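Billgate Council Offices Begin Switch to Shared Desks

8/12/26

The town of Billgate has started moving its planning, licensing and revenue staff to unassigned desks, under an office plan that takes effect in stages through the end of the winter. The change covers 361 employees on two floors of the main municipal building. Public counters on the ground floor are not affected and will keep their present hours.

Under the plan, the town will provide 60 desks for every 100 employees. The ratio was set after a review of badge records and room bookings, which showed that many assigned desks stood unused for a large part of the week. Staff will reserve a place through a booking system named Una, which opens each morning's remaining desks to walk-in use once the reservation window has closed. A reservation that is not confirmed within the first hour of the working day is released.

Each desk will be fitted with a monitor, a docking station, a keyboard and a mouse. Personal items must be cleared at the end of the day and stored in a locker. Employees with a documented medical need for a particular chair, desk height or input device will keep an assigned place, and that place will not appear in Una.

"The equipment standard had to come first," said Harish Nair, who is managing the project for the town. "If a person sits down and the dock does not recognize the laptop, the ratio means nothing. We specified one dock model for both floors, and one cable length."

The furniture contract went to Flastitz, which will supply the tables and lockers. Thakur will handle the cabling and the removal of old partitions. Work on the upper floor is scheduled for evenings, with the noisier tasks held until after the counters close. The lower floor will follow once the upper floor has been inspected and handed back.
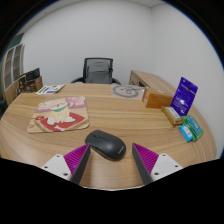 Pauline Goodall wrote to the council that the ratio takes no account of the days when licensing and revenue deadlines fall together, and asked that it be suspended on those dates. Her letter also asked how teams that handle confidential files are expected to work at open tables, and whether calls with taxpayers could be moved to a closed room. The council placed the letter on the record and referred both points to the project office.

A written response from the project office says that two rooms on each floor will be set aside for confidential calls, bookable in half-hour blocks. Paper files will remain in locked cabinets and may not be taken to a shared desk overnight. On the matter of deadlines, the response says that departments may submit a list of peak dates in advance, and that the training room will be opened as overflow space on those dates — provided it has not already been booked for a public hearing.

Cleaning is covered by a separate clause. Desk surfaces, keyboards and mice are to be wiped down every evening, and wipes will be kept at the end of each row for use during the day. Wireless devices will be checked weekly for battery charge. Spare batteries will be held at the service point on the upper floor, and faulty items will be exchanged there without a ticket.

Bogumił Gajewski, who represents office staff in talks with the town, said the union had not opposed the move but wanted lockers large enough for a winter coat and a laptop bag. The first locker sample was rejected on those grounds. A deeper model has been ordered, and the delivery date has not been confirmed.

The town expects to give up a leased annex once both floors are complete. Any saving on the lease will be reported with the next budget statement. Figures for the cost of the new furniture are included in the contract notice, available from the clerk's office on request.

Employees on the upper floor will receive locker assignments and login details for Una by email before the end of December. Training sessions are optional and last 45 minutes. Questions about medical exemptions should go to Hậu Bạch in human resources.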